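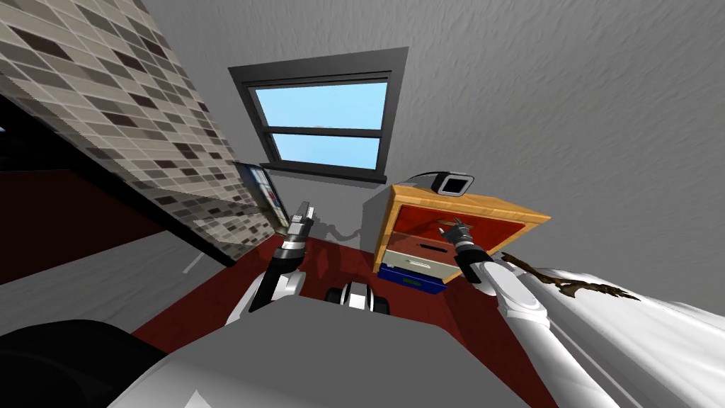

Kedgate support wrote back that a right gripper stopping short of the handle is nearly always a frame offset and seldom a gripper fault, and asked for the joint log plus the scene file before anyone changed gains.

Ticket 363
Product: Folberg two-arm cell, simulated, bedroom scene
Task: nightstand drawer, right arm
Status: closed, see last entry
Opened: Friday, 9:40 am

Problem as reported

Right arm goes out to the nightstand and lines up on the middle drawer. On some runs the fingers close on air just in front of the handle and the arm pulls back with nothing. The run is then logged as a grasp timeout. Left arm has no part in the task and holds its position near the window wall. No collision warnings, no joint limit warnings.

Started after we moved from the old Riviere scene loader to the new one. Same controller build on both sides of the move. Same seed list.

What we had already tried

1. Restarted the simulator and the controller separately, then together. No change.
2. Raised the grasp timeout to 2000 ms. The failed runs took longer to fail.
3. Swapped in the default gripper model. Same result, so we put ours back.
4. Ran the approach with the drawer locked shut. The stopping point was the same every time, short by 21 mm.

Number 4 is the one we should have sent first. The error doesn't move around from run to run.

Reply to support, 11:15 am

Joint log and scene file attached. The log shows commanded and measured positions agreeing at the end of the approach, so the arm goes where it is told. The target is what's off. Gains left alone as requested.

Support asked whether the nightstand had been rescaled or moved. It had not been touched by us. The loader does its own unit conversion on import and we did not check what it did with the drawer joints.

Checks requested by support

Step 1. Load the scene with the task paused and read back the pose of the nightstand body. Matched the scene file.

Step 2. Read back the pose of each drawer relative to the body. Top and bottom matched. Middle drawer did not. Its joint origin had been placed at the front face of the drawer, where the old loader used the back. The planner was still adding the old depth.

Step 3. Bring the right arm to the pre-grasp pose, hold, and compare the planner's handle frame with the handle on the model. Do this with the right gripper in front of the middle drawer and the left one kept clear of the nightstand. 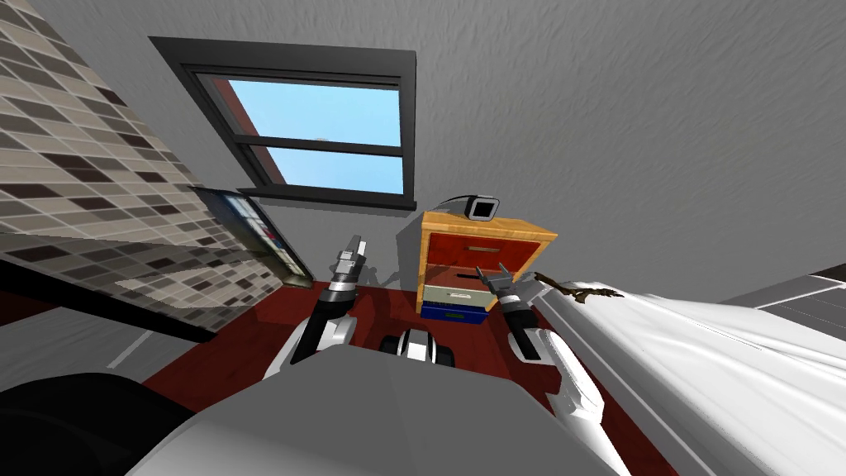

Step 4. Correct the drawer origin in the scene file and reload. Do not correct it with a tool offset on the right arm. We had a tool offset in there from an earlier attempt and it had to come out first, otherwise the fix overshoots.

Step 5. Clear the planner cache. Heneck keeps the handle frame between sessions and will go on using the old one until the cache is cleared. Reloading the scene does not clear it.

Result, 2:30 pm

Ran the seeds that had been timing out. Fingers closed on the handle in all of them. Repeated the set 3 times, no grasp timeouts. Timeout put back to its original value.

Still open, low priority: the loader gave no warning when it changed the joint origin. Filed separately with Riviere.

Closed by requester. Reopen if the offset comes back after the next loader update.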